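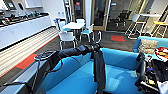 Salteo filter coffee maker by Landison

In stock – usually leaves us the next working day
Colours: cream, dark green, black

I sell a lot of coffee kit and I don't drink coffee from most of it. The Salteo is the one that lives on my own worktop, and it's also the one I suggest when somebody rings up wanting a machine for a small office where people wander over, pour a cup and sit down for ten minutes. It makes a jug of filter coffee. There's no milk frother, no app and no little screen asking you to pick a drink, and I'm very glad of it!

The machine came to us by way of a customer who wouldn't stop going on about hers, so I ordered one in March, meaning to try it for a fortnight and send it back. I've kept a tally on the side of the fridge ever since (yes, really, in pencil) and it stood at 1,637 jugs when I sat down to write this page. In that time I've replaced one jug, which I dropped in the sink, and one rubber seal, which had gone a bit stiff.

What it's like to use

You fill the tank at the back, put a paper in the basket, add your coffee and press the switch. A full jug takes about six minutes. The water comes out through a wide shower head with plenty of holes, so the grounds get wet all the way to the edges. On my old machine there was always a dry ring round the outside and a crater in the middle, and I used to stand there poking at it with a teaspoon.

The jug is steel with a double wall and there's no hotplate underneath. Coffee made at nine is still good and warm at half ten. By lunch it's fading, and I'd make a fresh one. If you want coffee that stays piping hot all afternoon you need a pump flask, and I'd look at the big Medrano for that. You can brew in the Salteo and tip it straight across.

The lid pours without taking it off, though you do have to give it a quarter turn first. Everyone forgets on the first day.

Noise? It gurgles at the end, quite loudly. I like it, because I can hear from the next room that it's done. If your machine is going to sit right beside someone's desk, they may feel differently.

Which size

There are two, and they look the same apart from the jug.

The small one makes 700 ml, so two big mugs or four polite cups. I'd buy this for a household of two, or for an office of three or four people who don't all drink at once.

The large one makes twice that. It's the one I have. It does a half jug perfectly well, but I wouldn't go lower than that, as the coffee bed gets too thin and the cup tastes weak whatever you do with it. If you mostly make a single mug, please don't buy either of these – get a plastic cone and a box of papers and spend the difference on nicer beans.

Both stand 33 cm tall and fit under normal kitchen wall cupboards. You will need to pull the machine forward to fill it, as the tank lid lifts upwards. Measure first if you've got a low shelf!

Papers and grind

It takes ordinary cone filters, size 4 in the large and size 2 in the small. Supermarket ones are fine. We sell the Gekow unbleached papers in packs of 100, and I rinse those with a splash of hot water before use or the first cup tastes slightly of cardboard.

Grind-wise, go medium, something like coarse sand. If you buy ready ground, anything marked for filter will do. The finer stuff meant for stovetop pots will clog the paper and the basket can overflow, and then you've got grounds down the back of the cupboard. I've done it on a Saturday with guests waiting.

Cleaning

The basket goes in the dishwasher, top rack. The jug doesn't. Rinse it out and every so often leave it overnight with a spoonful of bicarb and hot water, then rinse again until it smells of nothing.

Descale when the light by the switch turns orange. We're in a hard water area and mine comes on every couple of months. Citric acid works well and costs very little.

In the box

Coffee maker, steel jug with pouring lid, filter basket, measuring scoop, a few papers to start you off and a printed booklet. UK plug fitted.

Spares

Jugs, lids, baskets and seals are all kept here in the shop. The seal is the same for both sizes. When ordering a jug, tell me which size you have, as the large one won't slide under the small basket.

Guarantee

Two years on home use, one year in a workplace. Keep your order email, that's all I need to see.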